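Chapter 4
Composite Packs and the Cost of Sorting

4.1 Introduction

A composite pack is one in which two or more materials are joined so firmly that the user cannot part them by hand. The cylindrical snack can is the usual case. Its wall is commonly wound from paperboard and lined with a thin barrier layer, its base is often steel, and its lid is a separate plastic moulding.

Each of these materials can be recovered by itself. Joined, they behave badly on a sorting line. A magnet placed over the belt lifts the can by its base and carries the board into the steel fraction, where it counts as dirt.

The Clunatville trial, run by the waste contractor Usuga, is used throughout this chapter. The plant took in 200 bales over 13 weeks from March. Operators at the first picking station were told to remove lids and to send can bodies down a separate chute – a step that added labour but no new plant. Almost 95 per cent of the lids presented at that station were recovered.

Section 4.2 sets out the mass balance. Section 4.3 deals with the price paid for mixed board and steel, and section 4.4 with design changes open to the packer.

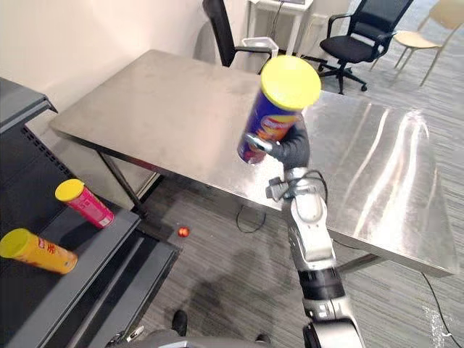 Snack cans with plastic lids.
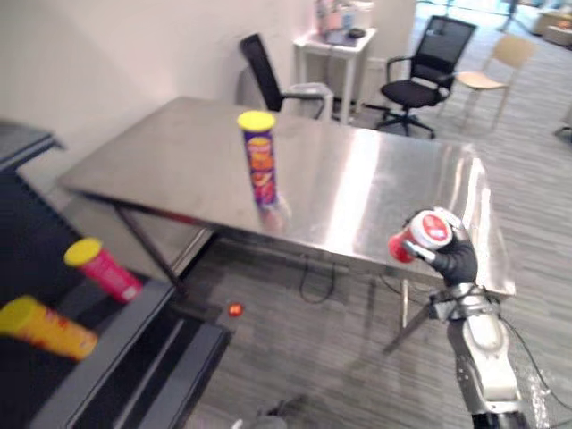 Zoila Ticona objects that the recovery rate for lids says little by itself, as the lid is the one part a household can already take off, and that the charge on packers should be set by the body alone. Her argument is taken up in section 4.4.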